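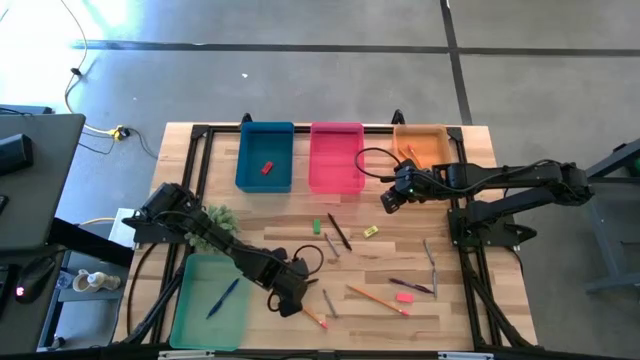
Sorting was the job I gave new people at Omitz for 13 years. Pens in one bin, pencils in another, erasers by color if the order called for it. It was dull, and it was also how they learned the place. You stood next to somebody who had been there a while, and by lunch you knew which supervisor to ask for a day off.

In August we started moving that work to robot arms, two to a table. I was not against it and I am still not. My wrists were in bad shape after my second year, and I don't know anyone who misses doing 1,000 pencils before a break. But I think the company asked the wrong question. It asked how many hours the arms would save. It never asked what else was going on during those hours.

Kumaresan Hegde runs the tables on my shift. He used to lead a team of 57 and now he has four people, who mostly watch. He told me the watching is harder on him than the sorting was. His hands are idle and his attention can't be. A pen lies across a pencil and he waits to see which one the gripper goes for.

The bins stay at the edges of the table and the mixed items go in the middle, much as we set them out for people. An eraser goes in with the erasers, a pencil with the pencils.

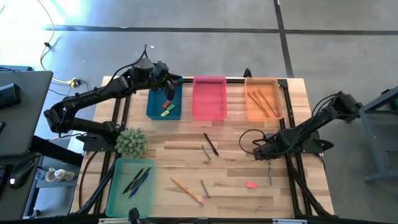
What I would ask for

Pay the watchers for what they do. They are still on the old sorting grade, and the old grade was written for hands.

Keep one manual table open, and put every new hire on it for the first month. Ashwin Varma in planning says it would cost too much – he may be right about the money, but he learned the building at a table like that, same as I did.

And let the people at the tables decide when an arm gets stopped. At the moment they have to call upstairs first.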